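4.2 Changes in the work of the safety drivers

Before the lane-keeping and speed functions were enabled on the Windley route, the drivers at Petico steered every run themselves and wrote up the session afterward from memory. From March on, the vehicle held lane and speed on its own over most of the route, and the driver's task moved toward supervision. We interviewed 22 drivers and read the shift logs of all 400 runs in the study period.

The drivers described the new shifts as quieter and more tiring. Hands stayed near the wheel for the full run, but there was little to do with them between junctions. Several reported that their attention was hardest to hold on straight sections, where the system seldom asked for anything. After 7 weeks the operator shortened the driving blocks and added a break after every third run. Complaints about fatigue in the logs fell, although the drivers also said that they had by then learned when to expect a takeover request.

Takeovers were concentrated at large signalized intersections. Three features recurred in the drivers' accounts: lane markings that were worn or interrupted, signal heads mounted at several heights and angles, and a roadside crowded with signs that had nothing to do with the driving task. Figure 3 shows an intersection with all of these. The signs of car dealerships and an LED billboard stand close to the traffic signals, and dotted guide lines and a marked triangular island share the pavement to the right of the through lanes.

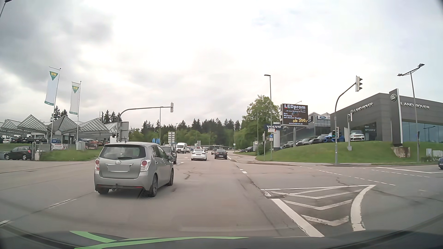 Figure 3. Forward view at a signalized intersection, with other traffic ahead and dealership signs on the right.

At such places the drivers preferred to take control early — in most cases before the system asked for it. The Rivas logging tool recorded these early takeovers as driver faults until its categories were revised, and the drivers objected to this in both rounds of interviews. Under the revised scheme an early takeover carries no rating. The drivers add a short spoken note, and the notes are transcribed by the annotation staff at Inine, whose own workload rose as a result. We return to the annotation staff in Section 5.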